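Tidying up is still the hard one

Dishwashers and robot vacuums each solved a chore by shrinking it. Clearing a table resists that, and packaging is the worst of it.

At Stostia, Kyriaki Moschos trains a two-finger gripper on 300 household items. Boxes and cups give little trouble. Clear film does: depth sensors see through it, and its shape changes at first contact. Her current model needs roughly 50 seconds per bag and drops one in 9.

Ribbed pads help with foam sleeves, which compress and spring back. Thin plastic must be pinched at a fold, so the software has to find one first.
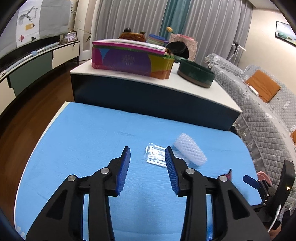
What the shop floor has

Rachid Berrada runs packing at Brakness, where every carton arrives the same way up. "A living room has no jig," he says.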